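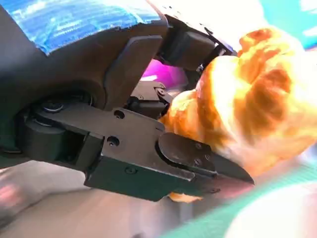
Hywel Parri keeps a squashed croissant in a biscuit tin on the shelf over his bench. It has gone hard as a tile and it has a flat place on one side where a gripper finger went almost all the way through. He got it down to show me within five minutes of my arriving, and I think he would have done it sooner if I hadn't asked for tea first.

"That's what a stale number looks like," he said. "I love this thing. I learned more from this croissant than from my whole first year."

Hywel works at Paselix, in a unit at the far end of the Fallcombe estate, where a small team teaches robot arms to pick up baked goods and put them down again in one piece. It is harder than it sounds, and he is wonderfully happy to tell you why. A bread roll is forgiving. A doughnut is sticky but at least it is round. A croissant has a shell that shatters, a middle that is mostly air, and a shape that changes from one to the next, so two fingers coming together on it have very little to go on.

"You want enough squeeze that it doesn't slide out and not so much that you're left holding crumbs," he said. "The gap between those two is tiny! And it moves. A croissant that's been out for three hours is a different object from one that came out of the oven this morning. So we do it again and again, all day, different angles, different ends of the thing, and slowly the arm gets a feel for it. I shouldn't say feel. Everyone here tells me off for saying feel."

I had come to talk about the fault, which people in the trade had mentioned to me twice, both times with a bit of a grin. Hywel doesn't mind the grin. He minds a bit when people leave out the second half of the story, where it stops being about pastry.

It happened in November, on a line they had set up with Rees, the bakery firm two doors along. The arm was meant to lift croissants from a tray and place them in boxes of twelve. It had been running well for most of the morning. Then, on the eighth box, the fingers closed on a croissant and kept closing.

"There was no bang, no alarm, nothing," Hywel said. "It just went on shutting, really gently, like someone wringing out a cloth. Then it lifted up what was left and carried it over to the box and set it down ever so carefully. Perfect placement. Flakes everywhere."

They laughed, cleared up, and started it again. It did the next few properly and then crushed another one. This time the young man from Rees who was loading the trays had his hand near the fingers, because he was straightening a croissant that had rolled over. He pulled back in time and was not touched. Hywel pressed the stop himself, and he says he was not laughing by then.

"I remember my own hand shaking on the button. You have to understand, this is a small gripper. It wasn't going to take anybody's finger off. But it could have given him a nasty pinch, and the point is that I didn't know what it was going to do. I'd been standing next to it all morning telling people how gentle it was."

The cause took them eight working days to find. They swapped the finger pads first, as a worn pad was the easy answer, and the fault came back. They changed the cable that runs down the arm and thought they had it, and then on the third afternoon it crushed four in a row. Somebody suspected butter getting into the linkage, so they stripped the whole hand down and cleaned it. Hywel has a soft spot for the butter theory and says there was indeed a good deal of butter in there, but it was not the trouble.

What put them on the right track was a log sheet. The gripper's controller, a unit they call the Dister after the village where its designer grew up, measures how hard the motor is working and sends that figure to the main computer many times a second. The computer uses it to decide when to stop squeezing. On the bad grasps, the figure rose as the fingers met the pastry and then simply sat there, the same value over and over, while the fingers went on moving.

"Eighty-three readings, all identical," Hywel said, and he spread his hands as if the sheet were in front of him. "Nothing in the real world gives you 83 readings the same. If you rest your hand on a table and do your very best to keep still, the number still wobbles. I looked at that column and I actually shouted."

The Dister had stopped sending new readings. When that happened, the computer did what it had been told to do with a missed message, and used the last one it had. For a single dropped reading that is sensible enough, and the arm carries on smoothly. No limit had been set on how long it could go on doing it. So the computer believed the fingers were barely touching the croissant, and asked for a little more, and then a little more again.

The missed messages themselves came from a software update that made the controller write its records to memory at a bad moment. When the memory was nearly full, the writing took longer, and that was why the first part of the morning had been fine. Hywel finds this part delightful. He drew it for me on the back of a delivery note, with arrows, and then drew it again because he felt the first one didn't do it justice.

The fix for the update was a few lines. The change he cares about is the other one. Each reading now carries its own time, and if the newest one is too old the fingers stop where they are and the arm waits for a person. There is also a limit on the motor current inside the hand itself, which works whatever the computer happens to think.

"That second one should have been there from the start, and that's on me," he said. "I had it on a list. I'd put it below getting the box lids to close. You can print that."

I asked whether stopping dead was always the right thing for a gripper to do, as it might leave somebody's finger held in place. He looked pleased to be asked.

"No! That's exactly what we argued over. If you open straight away you drop whatever you're carrying, and with a croissant, who cares, let it drop. With a hot tray you'd care a lot. So for pastry it now stops, and then it opens if you push the fingers apart by hand. We tried it on ourselves with the force turned right down before we let anyone else near it. I had a pencil in there first, mind you, and then a carrot."

They also changed how people work beside it. Trays are loaded with the arm parked, and anyone who wants to straighten a croissant presses pause before reaching in. The man from Rees helped write that rule, and he was the one who pointed out that the pause button was on the wrong side of the bench for a left-handed person. It has been moved. Hywel told me this with real delight, and then took me round to try it with each hand.

The testing since then has been deliberately rude. They pull the cable out halfway through a grasp. They fill the memory on purpose. Someone wrote a small program that freezes the reading at random, without telling whoever is running the arm that day, and it ran for 18 shifts before they would agree to put the hand back on the Rees line. In that time it stopped every time it was meant to, and a few times when it wasn't, which they are still working on. A false stop costs a bit of time and a bit of temper. He'll take it.

The job goes on otherwise much as before, one croissant after another, held this way and that. Hywel still thinks the crescent ends are the worst place to take hold and would happily have gone on about it until the lights went off. There is a new pad shape he wants to try, slightly softer, and a harder problem with almond ones, where the flakes on top come loose under the fingers and make them slip.

Before I left he put the croissant back in its tin, next to the printed log sheet, folded into four.

"New starters get shown both," he said. "Croissant first, then the sheet. And I ask them to find the place where it goes wrong. Most of them look for a big number."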